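Áine Nic Giolla kept the Stollevura record between two boxes of Christmas lights, where her brother would not look. It was the only album the band ever made. The cover showed four men in brown jackets standing beside a frozen lake, and on the back somebody had written "191" with a blue pen. She had paid three coins for it at a church sale and she thought the number was an old price, in another country's money.

She played it mostly in September, when the evenings became short. Side one was accordion and a very slow drum. Side two was the same songs again, but with a choir. Her brother said it was music for a dentist's waiting room. Áine did not argue with him, she only turned it a little louder.

Then a letter came from a woman called Tia Staniforth, who had found Áine's name in the back pages of a collectors' magazine.
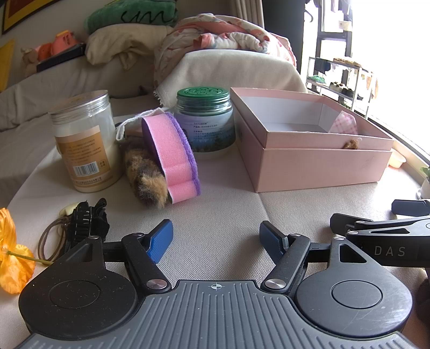
*Photo: T. Staniforth*

"I am looking for Stollevura," said the letter. "My father played the drum. He pressed 800 copies and the warehouse at Kuston had a flood, so 100 were left, and he numbered them by hand. I can pay."

Áine read this twice at the kitchen table. If only 100 were left, how could hers be 191? She took the record out and looked at the blue ink under the lamp. The nine had a small tail, like a fish.

She wrote back and asked. The answer took eleven days.

"He could not count when he was sad," wrote Tia. "He began again many times, and he jumped over numbers he did not like. Does the nine have a tail?"

They met at the Jiton café, beside the bus station. Tia was older than her handwriting. She wore a green coat and she did not take it off. Áine put the record on the table, in its plastic bag, and for a while they talked about the weather and about a singer named Tetteh, whom they both had loved at school.

"You can hear him cough," Áine said at last. "On side two, before the choir comes in. I always waited for it."

Tia put her hand flat on the bag. "I never heard side two," she said. "We had only a cassette, and it was broken there."

The waiter came and they ordered more tea. Áine had decided on the bus that she would sell it – and at what price – but now she could not remember the sum.

"I have a record player," she said. "It is four stops from here. My brother will complain."

Tia was already looking for her gloves.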